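Ticket 1810: Buns come out wrinkled and stuck to the steaming tray
Opened by: Signe Forsberg
Picked up by: Pin-yu Kao
Category: Steamers, pots and trays
Status: Solved
Opened: Apr 24, 2026

Signe Forsberg wrote:

Hi Munham kitchen help! I've been making steamed buns for a few weeks now and I'm completely hooked, but I need a hand. They puff up beautifully while the lid is on (I peek, I know, I know) and then by the time they get to the plate they've gone wrinkly on top and left half their bottoms behind on the tray.

What I'm working with:
Round stainless-steel steamer pot, perforated tray
Plain dough, flour, yeast, water, a little sugar, spoonful of oil
Filling: sometimes none, sometimes red bean
Gas stove, biggest burner, full blast

What I've tried so far:
Oiling the tray. Helped with the first bun and did nothing for the others.
Longer steaming. Worse! More wrinkles.
Fewer buns per batch. No change that I could see.

The dough tastes great, so I don't want to change the recipe if I can help it. My neighbor Linda says it's the flour. Is it the flour?

Pin-yu Kao replied:

Hi Signe, what a fun ticket to get! I doubt it's the flour. Wrinkled tops and stuck bottoms often show up together, and heat plus timing is usually where I look first. A few questions so we don't fix the wrong thing:

How high is the water? It should sit well below the tray even at a full boil.
How long do you let the shaped buns rest before they go in?
When the timer rings, do you take the lid off right away?
Do you put paper under them?

Signe Forsberg wrote:

Oh dear. Water is up to just under the tray, because I was scared of it boiling dry. Rest is however long it takes me to wash the bowl. Lid comes off the second the timer goes, I'm too excited to wait. And no paper, only oil.

Pin-yu Kao replied:

That's four things to play with, and I love it when there's plenty to try. Please change them one or two at a time so we know what did the work.

Batch A: lower the water to a couple of finger widths, and put a small square of parchment under each bun.
Batch B: same as A, and rest the shaped buns until they feel light when you lift them. Turn the burner down to medium once the steam is going.
Batch C: same as B, but when the timer rings turn off the heat, tilt the lid a crack, and leave everything alone for five minutes.

Marius Crăciun wrote:

Jumping in from ticket 759, same trouble, different pot. In my case it was drips! Water collected under the lid and fell on the buns, and every drip left a dent. I tie a dish towel around the lid now, with the corners knotted up on top so they stay away from the flame. Huge difference.

Pin-yu Kao replied:

Great tip, Marius. Signe, add the towel to batch C if you have one that's thin enough for the lid to close.

Signe Forsberg wrote:

Results are in!

Batch A: bottoms came away clean, every one. Tops still wrinkled. I could have hugged the parchment.
Batch B: much better, two smooth and one with a crease down the side.
Batch C, with towel: SMOOTH. All of them. I called Linda over to look.

One new question. After the five minutes, do I leave them in the pot or move them straight to the plate? And can they touch?

Sze-wing Au replied:

Hi Signe, covering for Pin-yu today, and congratulations on batch C! Move them while they're still warm, one at a time, onto a wide plate with room between them. Left in the pot they keep soaking up steam from below. I like to have the plate right next to the steamer before the lid comes off, so each bun has only a short trip to make. Three buns in the tray is a nice easy number for lifting out, too.
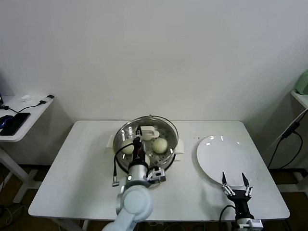 Fix that worked

1. Water kept low, well clear of the tray.
2. Parchment square under each bun.
3. Shaped buns rested until light.
4. Medium heat once steam is up.
5. Towel around the lid, corners tied on top.
6. Heat off, lid cracked, five minutes' wait.
7. Buns moved warm to a wide plate, not touching.

Signe Forsberg wrote:

Did the plate thing tonight with red bean and they were gorgeous, top and bottom. You can close this one. Next up is pork and cabbage, so expect another ticket from me!

Ticket closed by Pin-yu Kao. Linked to 759.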